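Clubs > Robotics > Milley Stream > Meeting Minutes

Home About Meetings Kit List Gallery Contact

Milley Robotics Club: minutes of the December meeting 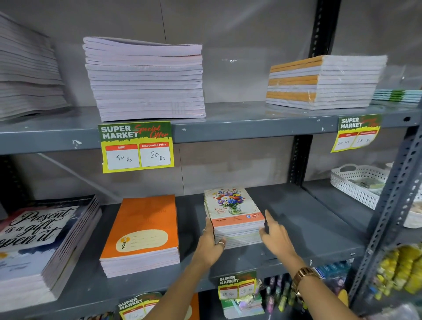 What do you need to bring to join the Milley stream next term?
A notebook, closed-in shoes and a signed permission form. The club supplies the kits, the laptops and the safety glasses.

Present: Vira Tkachenko (chair), Emlyn Parry, Paweena Chuensuk, Boonsong Limsakul, and me, Chaiwat Wattanapong, on minutes again (I type fastest, apparently, so that's my fate).
Apologies: none received, although Emlyn came in halfway through item 1 with a sausage roll.

Vira opened at 4.15 pm. Last meeting's minutes were accepted once I'd fixed the spelling of Paltis, which I'd managed to get wrong all the way through. Sorry, Paweena!

1. The shelf task
Most of the meeting went on this one, so bear with me. Our project for the regional round is Flimum, the arm that picks a notebook off a stack and puts it down square on another stack. Boonsong has been on the gripper and Paweena on the software, which we're all calling Paltis now whether she likes it or not.

Boonsong reckons stationery shelves are harder than the practice blocks by a mile. Blocks don't bend. A thin notebook bows as soon as you squeeze it, and a stack of them never has tidy sides, so the fingers close on one layer and drag the next one along. He also brought up plastic wrap. Shiny wrap throws glare back at the sensor, and Paltis thinks the edge of the stack is somewhere it isn't. Paweena said she can filter a fair bit of that out but wants more examples before she promises anything.

There was a long chat about hands. When a person straightens a stack they press on one side and steady a corner with the other hand, and we've only got the one arm. Emlyn suggested a fixed fence at the back of the tray so the arm can push against it. Vira liked it, I liked it, Boonsong said it was cheating and then drew a better version on the whiteboard. We're going with the fence for now.

I asked about covers too. A busy floral cover like "Blooming Spring" has loads of detail for Paltis to lock onto, while a plain orange one gives it a lot less. Paweena wants both kinds in the training set, plus some big lettering like "Present is a gift, open it", so it doesn't learn to look for flowers and ignore everything else.

Action: Boonsong to cut the fence from scrap and bring it next time.
Action: Paweena to sort the wrapped stacks into their own folder.

2. Price tags
Emlyn wants Flimum to read tags as a bonus task. The idea is that it finds the lower price and says it out loud. We talked through a tag with an MRP of 40 Rs and a discounted price of 20 Rs, and another pair at 20 Rs and 18 Rs. Handwritten numbers are a pain, and a curled corner makes them worse. I said we should get the picking right first. Emlyn said I say that every meeting (I do). We agreed he can work on tags at home as long as it doesn't eat into bench time.

Action: Emlyn to try reading tags on his own laptop and report back.

3. Training pictures
Paweena's count is 1,600 so far, and she's happy with that for the first run. She asked everyone to please stop renaming the folders. She didn't look at me when she said it but I felt it.

After the first run we'll do 100 test picks on the bench and write down every miss, including the embarrassing ones. Boonsong wants a separate column for when two notebooks come up together. Good idea, and I've already put it in the spreadsheet.

4. Money and parts
Prasertsri have offered us a discount on servos if we order before the end of term. Vira has the form. We need 3 for the wrist and fingers, and 2 more as spares after what happened to the last lot (we left the power on over lunch, let's move on). Everyone in favour.

We also need more cable ties. I don't know where they go.

Action: Vira to send the order in.

5. Practice for the juniors
The juniors want a turn with the arm before the break. Emlyn is happy to run it, with speed set low and an adult at the stop button the whole time. Paweena will write a one-page guide in big print, and I offered to colour in the diagrams, which got a better reaction than anything else I said all afternoon.

6. Other business
The whiteboard markers are nearly all dead. Please bin them instead of putting them back in the tray!
Boonsong asked if we could paint Flimum green. Vira said after the regional round. Boonsong has asked for that to be minuted, so there it is.

Closed at 5.40 pm. Next meeting is same room, same time, first week of term.

Recent items
Fitting the new wrist bracket
Paltis setup notes for beginners
Regional round rules, plain version
Minutes: November meeting
Junior group permission form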